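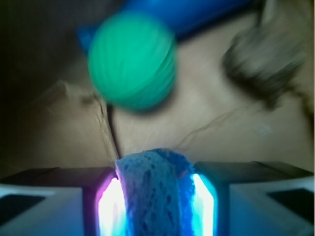
Blue sponge held between two lit gripper fingers.

How to Block and Submit a Crocheted Square for the Dirkdale Community Blanket

Updated Monday, August 19, 2019

The Dirkdale Cultural Center invites residents to contribute crocheted squares to the community blanket, which will be displayed in the main hall and then presented to the town library. The following instructions apply to all contributors, including those who took part in earlier projects. Squares that have not been blocked will be returned to the maker for finishing.

Before you begin

Finished squares must measure 12 inches on each side. Any stitch pattern is accepted, provided that the outer round is worked in single crochet with three stitches in each corner. Worsted weight yarn in wool or a wool blend is required. Acrylic yarn responds differently to blocking and cannot be joined evenly with the other squares.

You will need a foam blocking board or a folded towel, rustproof pins, a tape measure, a basin, and a mild wool wash.

Blocking the square

1. Weave in all ends before wetting the square. Leave tails of at least one inch on the wrong side and trim them after the square has dried.

2. Fill the basin with cool water and add a small amount of wool wash. Lower the square into the water and press it down gently until it is fully soaked. Leave it for 11 minutes. Do not rub or wring the fabric.

3. Lift the square out with both hands, supporting its full weight. Roll it in a dry towel and press firmly along the roll.

4. Lay the square on the board with the right side facing up. Pin the four corners first, checking each side with the tape measure, and then pin the center of each side. Work outward from the center pins until the edges are straight.

5. Allow the square to dry completely at room temperature. Thick stitches may need two days. Do not use a hair dryer or place the board in direct sun.

If the square measures less than 12 inches after drying, add one round of single crochet and block it again. A square that is too large should have its last round removed and reworked with a smaller hook. 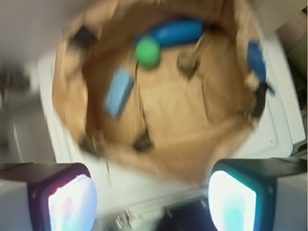 Open paper bag with a dark blue item and a green ball inside.

Labeling and delivery

Attach a paper tag to one corner with a loop of contrasting yarn. The tag should state your name, the fiber content, and the name of the stitch pattern. Please do not use safety pins or adhesive labels.

Squares may be left at the front desk during opening hours. Contributors sending more than one square should stack them flat, without folding. Friederike Wiegand will record each delivery and issue a receipt on request.

Joining will be carried out by the textile group under Gebhard Haslinger. Questions about yarn or measurements may be addressed to Ilse Lindemann at the Center office.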